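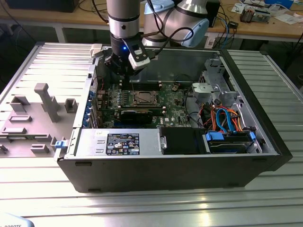 Our housing association in Davport wants every household to cut what goes in the general bin by November, and the bit people keep asking me about is old electricals. I've been taking mine to the Hidmont tip for years, so I'll put what I know in one place. A big item like a desktop tower goes in the small appliances bay, and you can leave it whole. If you've had the side panel off, as with the Dell one, put the panel back on or hand it over with the rest.

Hidmont takes cars without booking. Vans and trailers need a permit, which you apply for online. Mine took 6 days to come through.

Anything with a hard drive in it: take the drive out first or wipe it. The site staff won't do this for you and they don't give receipts. I keep old drives in a biscuit tin and have them shredded when I've got a few.

Power supplies stay shut. Don't open one to see what's inside, even if it has been unplugged for months. The whole unit goes in the bay as it is.

Batteries are separate. There are tubs by the gate for household ones. Laptop and phone batteries go to the kiosk, with tape over the contacts. Swollen ones as well, but tell the staff before you get it out of the car.

If you don't drive, the 879 bus stops at the end of Elent Road and it's a short walk from there. You can't walk in through the vehicle entrance - use the side gate and press the buzzer.

Working things are better off at Halliday, the reuse shop next to the weighbridge. They test plug-in items and sell them on. I got a desk lamp there and a toaster for my son's flat. They won't take anything with a cut flex.

The council will also collect from the kerb. It costs 30 pounds for a large item and you have to get it outside by 6 in the morning. I've used it once, for a freezer.

Hours change on 2nd August, when the site starts closing an hour earlier. Last entry is 15 minutes before that.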